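Subject: Re: [shek-users] nightly rsync to Nanstead stalls on large directories
List: shek-users
Date: September 2025

Replying on the list so that it ends up in the archive. Quoted text trimmed.

> We replaced the old file server at Vovthorpe in February and since
> then the nightly copy to the Nanstead box stalls about twice a week.
> The job is plain rsync over ssh, started from cron at 01:15. It gets
> through the home directories without trouble and then hangs in the
> project tree. No error in the log. The process is still there in the
> morning, using no CPU. If I kill it and run the same command by hand
> it finishes in 32 minutes. I have tried --whole-file and a different
> cipher. Neither made a difference.

The part that stands out is that it finishes by hand. There are three differences between your manual run and the cron run: time of day, environment, and the state of the connection tracking table on whatever sits between the two sites. I would look at the last one first.

When rsync reaches a large directory that has barely changed, the receiver can spend a long time comparing files with nothing going over the wire. If that silence lasts longer than the idle timeout on a firewall or NAT device in the path, the device drops its entry for the connection. Neither end is told. The sender sits in select() waiting for data, and the receiver finds out only when it next tries to send, or not until TCP gives up, depending on which way the entry was lost. That fits a process with no CPU use and no error.

By the time you run it by hand, the metadata for the project tree is in the page cache on both machines from the stalled run. The scan is much faster and the quiet period never gets long enough to matter.

You can confirm this without waiting for another failure. Drop the caches on both ends as root:

sync; echo 3 > /proc/sys/vm/drop_caches

Then run the job by hand with tcpdump on port 22 at each end, and look for the longest gap between packets. If the gap is longer than the idle timeout on your gateway, you have the cause. If you catch a stalled one live, compare "ss -tnoi" on the two hosts. A connection listed as established on one side and missing on the other is conclusive.

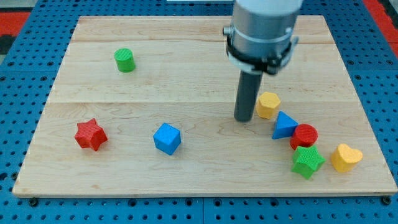
As for the fix, there are two settings and I would use both. In the ssh client configuration for the account that runs the backup:

Host nanstead-backup
 ServerAliveInterval 60
 ServerAliveCountMax 5

This sends a message through the encrypted channel whenever nothing has been received for the interval, and the reply keeps the entry alive in both directions. TCPKeepAlive is not a substitute. It is on by default, but the kernel waits two hours before the first probe unless you have changed net.ipv4.tcp_keepalive_time.

The second is --timeout=1800 on the rsync command line. This doesn't prevent the stall. It makes rsync exit with status 30, so cron can mail you at night and you don't find a dead process in the morning. Don't set it too low. We had ours at 102 seconds for a while after a typing error and it killed perfectly healthy runs.

Also check the following while you are in there.

Use a lock. If last night's process is still present when the next one starts, you have two of them working on the same destination. "flock -n /run/lock/nanstead.lock" in front of the command is enough.

Look at which version is installed at each end. Anything from 3.0.0 on both sides builds the file list incrementally. If one end is older, or if you pass --delete-before or --prune-empty-dirs, it falls back to building the full list first, and the quiet period moves to the start of the job. From your log it looks like incremental mode is in use, but please confirm.

Check whether the backup account has a shell profile that prints anything. It would normally fail outright with a protocol mismatch, so I doubt it applies, but it takes a minute to rule out.

One more on the environment. The Brastine gateway we use between our own two sites shipped with an idle timeout of 15 minutes for established TCP. It is under the session settings and not under the firewall rules, and it went back to the default after a firmware update. If you have one of those, look there before you touch anything else. I would still leave the ssh keepalives in place after raising it.

> Would splitting the project tree into several smaller jobs help?

It would probably hide the problem, as each job has a shorter scan. You would lose hard link detection across the pieces, and you would have several exit codes to watch. I'd leave it as one job until the capture says otherwise.

If the keepalives don't cure it, please post the following:

- output of "rsync --version" from both hosts
- the exact cron line, including redirections
- "ss -tnoi" from both hosts during a stall
- strace -f -p on the sender, 60 seconds of it

The cron line matters more than it looks. Piping stderr through a command that stops reading will also block rsync once the pipe fills up, and from the outside it looks exactly like what you describe.

--
shek-users mailing list
To unsubscribe, send a message with the word unsubscribe in the subject to the list request address.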